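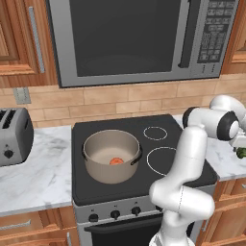 Asunto: Re: [domestica] ¿Para cuándo un robot que haga la cena?
De: Nima Sadeghi
Para: lista domestica
Fecha: 5 dic 2023

Hola a todos:

Perdonad el rollo que viene, pero el mensaje de Mackenzie me ha tocado la fibra (¡y me pilla con la cena sin hacer!).

Mackenzie Perron escribió:
> Llevo desde junio leyendo que los brazos robóticos ya cocinan, y
> luego vas a mirar y siempre es lo mismo: cogen una cosa y la
> meten en otra. ¿Alguien de la lista ha visto a uno preparar un
> plato entero, en una cocina que no sea de mentira? Yo cambiaría
> todas las demos por uno que me fregara las sartenes.

Un plato entero no, Mackenzie, ya te lo digo. Pero a mí lo de coger una cosa y meterla en otra me parece menos tonto que a ti. En Botex pasé una temporada con tareas de cocina en simulador, y una olla con sus dos asas y algo pequeño en el fondo da para muchos disgustos. El brazo tiene que entrar por arriba sin darle al borde, y encima tienes el microondas colgado sobre los fogones, que te come media altura. Nuestra primera versión lo hacía bien 4 veces de 14. Cuatro. Y en el simulador, donde no hay grasa ni vapor ni un niño abriendo cajones.

Con la verdura en la encimera la cosa iba mejor, 13 de 14 cuando la dejamos siempre en el mismo sitio. La movías un palmo y adiós muy buenas.

Lo que no me creo es el salto a las casas. Sulastri Raju contaba en la charla de Skukthorpe que en su taller tienen 2 brazos colocando piezas en bandejas todo el turno, y van de maravilla – porque la bandeja no cambia nunca. Mi cocina cambia cada vez que alguien hace una tostada.

Y fregar sartenes, pues mira, yo lo veo más lejos que cocinar. ¿Cómo sabe el bicho que ya está limpia? Yo mismo discuto eso en casa.

Houshang, tú que andabas probando la pinza blanda de Standetti, ¿has llegado a hacer algo con comida de verdad o seguís con los cubos de goma? Me interesa sobre todo saber si aguanta un tomate maduro sin hacerlo puré. Si tienes vídeos, mándalos aunque salgan mal – sobre todo si salen mal.

Un abrazo, y me voy a pelar patatas a mano,
Nima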